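Borkstead Community Help
Home > Household and Premises > Furniture and Surfaces

Care of a pale wooden table used for sorting and brushing soft toys

Posted by Heike Wendt
Wed 11 September
Tags: wood, tables, soft toys, fibres, shared rooms

The Hurnley Toy Library lends toys and games to families in the Dikutside area. Our catalogue stands at 2,179 items, of which 884 are classed as soft toys, and every soft toy is inspected on its return before it goes back on the shelf. Inspection consists of a check of the seams, a brushing, and a decision on whether the item is to be washed.

Until January this was done on a folding table with a plastic top. We have since moved to a larger room and now use a pale wooden table supplied with the premises by Echeverría, the previous tenants, who left no instructions for it. The top has a strongly figured grain, with wavy bands and oval knots, and a round hole with a dark grey rim.

I should be grateful for advice on three matters. The first is how the table should be cleaned between sessions. Our present routine was written for plastic and relies on a spray disinfectant, and I am reluctant to continue with it on wood. The second is the removal of loose fibres from the surface. Short pale fibres are very difficult to see against pale wood, and members have complained that a toy brushed clean at one end of the table has picked up fluff from the other. The third is whether the surface ought to be covered altogether while the work is carried out.

I do not know what finish has been applied. The previous tenants have been asked but have not replied. We are not in a position to sand or refinish the table, as it is listed in the inventory attached to our lease and must be returned in the condition in which we received it.

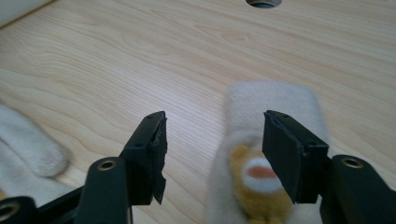
Kourosh Mazandarani

Before anything else is decided, the finish should be identified, as the correct care of the table depends on it entirely. Please choose a spot on the underside, near a corner, and place one drop of clean water on it. If the drop remains standing after 5 minutes, the wood is very probably sealed with lacquer or varnish. If the drop has sunk in and left a darker mark, the wood is either oiled or has no finish at all, and the mark should be left to dry naturally. Bear in mind that some makers leave the underside unfinished when the top has been treated. A result that suggests bare wood should therefore be confirmed in a small area of the top, preferably where something normally stands.

For a sealed top, a soft cloth wrung out in warm water with a very small amount of washing-up liquid is sufficient for ordinary sessions. Wipe along the grain, follow with a second cloth dampened with plain water, and dry at once with a third. On a figured top such as yours the grain changes direction repeatedly, and one cannot follow every curve. Choose the general direction and keep to it.

For an oiled top, omit the washing-up liquid except where there is an actual mark. Detergent removes oil gradually and the surface becomes dull and slightly rough, at which point it begins to hold fibres. An oiled table in regular use requires fresh oil from time to time, and your lease may oblige you to ask before applying it.

Spray disinfectant should be discontinued on either finish until you have read the label and found wood expressly mentioned. Where disinfection is required after a particular item, it is preferable to carry out that inspection on a washable tray and to disinfect the tray.

The hole requires separate attention. Fluff collects beneath the lip of such rims, and water that runs down the inside may reach wood that was never sealed. Use a dry brush there, or the narrow nozzle of a vacuum cleaner. If the rim lifts out easily, take it out twice a year and clean it at the sink. Do not force it.

Iulian Onu

We had a wood table at the club and just used baby wipes. Never had a problem with it. For the fluff, a lint roller.

Comment from Kourosh Mazandarani

I would advise some caution with wipes. Many contain ingredients that leave a film, and a film will hold fibres. A lint roller is acceptable on sealed wood, provided that it is not left standing on the table with the adhesive side down.

Further information from Heike Wendt

I am obliged to both contributors for their replies. The water test has been carried out on the underside and afterwards on the top, in the place where the desk lamp normally stands. In both cases the drop was still standing at the end of the period stated, and I have recorded the finish as sealed. The spray has been withdrawn from the room.

The fibres remain the principal difficulty. I had assumed that the brushing was responsible for most of them, but two members who carry out the inspections believe that the toys shed simply from being laid down and turned over, and that some kinds of fabric are far worse than others. 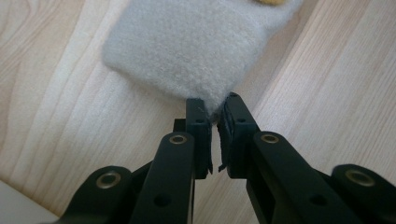 Our practice at present is to sort returned items by size, which suits the shelving but takes no account of the fabric. I now wonder whether they ought to be sorted by pile instead, with the long-haired toys handled last. The felted and fleecy ones would need a category of their own. Pale grey-white items with a short, matted pile are the hardest to deal with on this table, as stray fibres work free at the narrow parts and are almost the same tone as the wood beneath. A dark toy shows its fluff at once and is dealt with. I should welcome views on whether a dark mat would be of assistance, and on whether a mat might itself damage a sealed surface.

Hidayah Nair

A mat is advisable and, for the type of work described, I would regard it as the principal measure. The cleaning of the table then becomes a minor matter.

The material should be chosen with some care. Woven cotton is suitable, provided that it is closely woven and has been washed at least once before use so that it does not shed or release dye. Felt is unsuitable, as it will both give fibres to the toys and take fibres from them. Rubber and soft vinyl should be avoided on a varnished or lacquered top. Certain types react with the finish when left in place for a long period, and the resulting marks are not easily removed. If a non-slip backing is wanted, ask the supplier whether it is safe on lacquer, and in any event lift the mat at the end of every session.

As to colour, I would keep 2 mats, one dark and one light, and use whichever contrasts with the item in hand. Navy or charcoal will show pale fibres very clearly. Shake the mat outdoors when the pile changes, and wash it weekly without fabric softener.

The brushing itself can be improved. For a short matted pile, a soft clothes brush used lightly in one direction is adequate. Wire brushes of the sort sold for pets pull the fibres out of felted fabric and thin it, and will produce more fluff than they remove. Hold the toy steady by its body while brushing towards any tapered part, and finish by passing a slightly damp hand over it. Matting that does not respond to this should be left alone. It does not make the toy unfit for loan unless there is dirt in it.

On sorting, I agree that fabric is a better basis than size at the inspection stage. The items may be returned to size order when they are shelved. I would place short pile first, felted items next and long pile last, with a dry microfibre cloth passed over the mat between each group. Items with coloured patches or trimmings sewn on should be examined at the edge of the patch, where fibres gather against the stitching and are easily overlooked.

One further point concerns the table itself. Pale wood generally changes colour on exposure to daylight, and a mat left permanently in one position will in time leave a visible rectangle. Under a lease of the kind described, that could be treated as damage. Storing the mats in a drawer will prevent it.

Comment from Heike Wendt

Two cotton mats have been ordered, one navy and one cream. May I ask whether the table should be polished before they are brought into use?

Comment from Hidayah Nair

I would advise against it. Polish is unnecessary on a sound sealed surface, and any residue would pass to the mat and from the mat to the toys. A dry cloth is enough.

Comment from Iulian Onu

Fair point on the wipes. We do have a sticky patch now that I look at it – will try the warm water.

Marked as resolved by Heike Wendt
Related topics: Removing candle wax from varnished pine. Washing soft toys that contain a sound box. Who pays for marks on furniture listed in a lease?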